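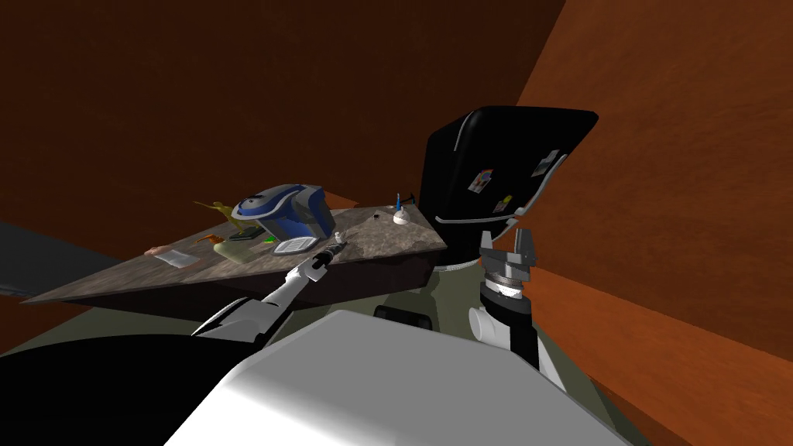 Granite worktop, black fridge, and a blue and silver appliance.

Getting rugby kit clean (and keeping the smell out of the house)

I've been washing kit for the Tanance under-14s for two seasons now, plus my own household's, and I've ruined enough of it to have opinions. Somebody on the touchline asked me to write it all down, so I have!

Mud first. Let it dry. I know it's tempting to get it straight in the machine on a Friday night, but wet mud just gets pushed further into the fabric. Hang everything over the bath or the back fence, leave it till morning, then bash it with a stiff brush outdoors. You'll be amazed how much falls off.

Then a cold rinse, inside out, until the water stops going brown. After that I do a 40 wash with ordinary non-bio and no softener whatsoever. Softener leaves a coating on sports fabric and the sweat clings to it, and that's where that awful old-changing-room whiff comes from. If a shirt already has it, soak it for an hour in a bucket of cold water with a mug of white vinegar, then wash as normal. Never mix vinegar with bleach, please.

Grass stains are a different beast. I dab on a bit of liquid detergent with an old toothbrush, leave it for 10 minutes and wash. White shorts sometimes need it doing twice. Blood wants cold water and as soon as you can manage it, even if that's a drinks bottle in the car park.

Don't tumble dry anything with numbers on the back. I did, once, with the whole set of Lorkevov shirts, and the number 2 peeled off like a plaster.

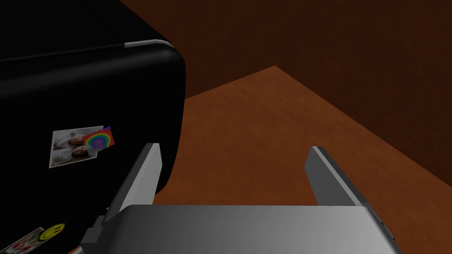
Fridge magnets and a small picture.

Boots! Take the laces and insoles out, knock the soles together, wipe the uppers with a damp cloth and stuff them with newspaper. Change the paper before bed. Keep them away from the radiator or the glue goes and the leather cracks (ask me about the pair that lasted until December). A butter knife is good for getting clay out from between the studs, but have one set aside for it, because mine went back in the cutlery drawer and there was a row.

Gumshields get a rinse in cool water and a brush with ordinary toothpaste after every match, then back in a case with air holes. Hot water will bend them out of shape.

Shoulder pads and scrum caps I wash by hand in the sink, squeeze in a towel and dry flat on a rack.

And the bag itself, which everyone forgets. Turn it out over the bin, hoover the corners, wipe it down with soapy water and leave it unzipped overnight. I drop in an old sock filled with bicarb and tied at the top, and swap the bicarb every month or so.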